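Securing a Detached Garage or Workshop Against Break-ins
By Carleen Sheehan
559 shares | 4 comments

Most detached garages in Mavdale were built with a hollow-core side door, a single-cylinder knob lock and a window at chest height. Entry through any of these takes less than a minute with a pry bar. The notes below cover hardware, lighting, tool marking and what to do after a theft. They apply to wood-framed buildings with a side door and one overhead door. Metal sheds need different fasteners and are not covered.

Start with the side door

Check the strike plate first. Remove one screw and measure it. If it is 3/4 inch long, it is holding to the jamb only, and the jamb is usually soft pine. Replace all the strike screws with 3-inch wood screws that reach the stud behind the jamb. Drill pilot holes. Driving long screws without them can split the jamb, and a split jamb is weaker than the one you started with.

If there is a gap between the jamb and the stud, shim it before you tighten anything. Otherwise the long screws pull the jamb out of line and the latch stops catching. Close the door after each screw and check the reveal.

Do the hinges the same way. Replace one screw per hinge leaf with a 3-inch screw, choosing the hole nearest the center of the jamb. If the door swings outward the hinge pins are exposed, and you need either non-removable pins or security studs. A security stud is a short steel post that sits in one leaf and enters a hole in the other when the door closes. Fit two per door.

A knob lock is not enough by itself. Add a deadbolt with a full 1-inch throw. The bolt must extend completely; a bolt stopped short by debris in the strike hole can be pushed back. To test it, color the end of the bolt with a grease pencil, throw it, retract it and look inside the hole for the mark. Deepen the hole with a spade bit if necessary and vacuum out the chips.

A hollow-core door should be replaced. As a temporary measure, a sheet of 1/2-inch plywood can be bolted to the inside face with carriage bolts, heads outward. The added weight will make the upper hinge sag within a season or two unless the hinge screws have already been changed. Do the hinges first.

The overhead door

Two points of entry matter here: the emergency release and the bottom corners.

The emergency release on most openers is a cord with a plastic handle. It can be hooked from outside with a wire passed over the top of the door. Shorten the cord so the handle hangs out of reach of the top seal, or fit a release shield. Do not remove the cord, and do not tie the lever down with wire. The release has to work by hand from inside during a power failure or a fire.

For the corners, use the slide bolts that came with the door, if it has them. They go into the vertical track a few inches above a roller. Disconnect or switch off the opener before using them. Running the motor against a locked door will bend the top panel, and a bent panel usually means a new section. I put a strip of red tape on the wall button on any night the bolts are in.

Change the remote code when you move in. On older units with small switches inside the remote, open both the remote and the motor housing and set them to a new matching pattern. On later units, hold down the learn button until the indicator goes out, then re-pair each remote you still own. A remote clipped to a visor in a car parked on the driveway is a key left outdoors. Take it in at night.

Padlocks and hasps

The hasp generally fails before the lock. Pick one that covers its own screws when closed and fix it with carriage bolts through the door, with a backing plate and locknuts on the inside. Wood screws into a door face will pull out.

I have had three padlocks on the same side gate over the years. The Itano had a good shackle but seized every winter until I began using dry graphite in it. The Piris is laminated, and rust worked its way between the plates. The Vieira is a shrouded type and is still there – it is awkward to open with gloves on. Whatever the lock, use dry lubricant in the keyway. Oil collects dust and turns to paste. Work the key in and out a dozen times, wipe it on a rag, and repeat until it comes out clean. October is a good month for this, before the first hard frost.

Windows

Cover the glass. Frosted film is applied wet: spray the pane with water and a drop of dish soap, lay the film, and push the water out from the middle with a plastic card. Trim with a new blade. Leave a 1/16-inch margin on all sides or the edges will lift.

Pin sliding sashes. With the window shut, drill a downward-angled hole through the inner sash and partway into the outer one, and drop in a nail slightly thinner than the hole. The nail should lift out with two fingers. If the window is a required way out of the building, leave it unpinned and use film plus an alarm contact.

Lighting

A motion light over the side door should be mounted 8 to 10 feet up, with the sensor set to pick up movement across its field of view. Sensors respond poorly to movement straight toward them. Walk-test after dark. Set the time to the shortest interval that gets you from the door to the house. Long intervals mean the light is on so often that neighbors stop looking.

A 2,000-lumen fixture is sufficient for a single driveway. Brighter units throw hard shadows beside the building and annoy the people across the street. Aim it down.

Trim shrubs next to the side door to below window height.

Mark and record your tools

Recovered tools are often not returned, for lack of proof of ownership. Police property rooms work from serial numbers. Write yours down.

For each power tool, record the make, model, serial number and year bought. Photograph the data plate straight on with a light held to one side, which makes stamped digits readable. Keep the list in the house and a second copy somewhere off the property. A list kept in the garage tends to leave with the toolbox.

Hand tools have no serial numbers. Engrave them with something that leads back to you. Local departments differ in what they prefer, so call the non-emergency line and ask. Do not use a Social Security number. Engrave steel with a carbide tip, on a flat away from any striking or cutting face. On plastic housings, engrave lightly and fill the letters with a paint marker, wiping off the excess before it sets.

Check the insurance policy while you have the list out. Some policies limit cover for tools in detached structures, and tools used for paid work may be excluded. Ask for the answer in writing.

Storage inside the building

Keep the most portable items away from the door. Cordless kits, nail guns and small saws go first in most garage thefts. A steel cabinet lagged into two studs with 3/8-inch screws and washers will hold up against a quick search. Fasten it from the inside.

Ladders and pry bars need to be locked up too. Chain an extension ladder to the wall through a rung, at both ends. Left loose, it gives access to the upstairs windows of the house.

If you find it has been broken into

Do not go in. Go back to the house and call from there. Once an officer has been through, photograph everything before moving it, including the door edge and the ground outside. Leave the pry marks alone until they have been recorded.

Get the case number. The insurer will ask for it, and so will pawnshops if you go round with your list. Secure the opening the same day with plywood and screws from the inside.

Routine

Every Wednesday evening I throw the deadbolt, pull on the hasp and walk past the light. It takes 2 minutes. Twice a year I tighten the hinge screws, clean the strike hole and replace the battery in the door contact. Cloths used for wiping down locks and hinges are washed separately and kept out of the kitchen laundry.

4 comments | Share
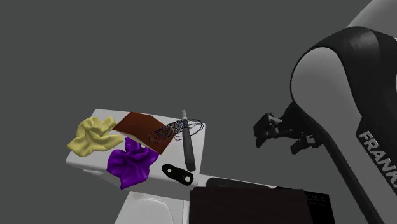
Crumpled cloths, pale yellow and purple, on a white tabletop.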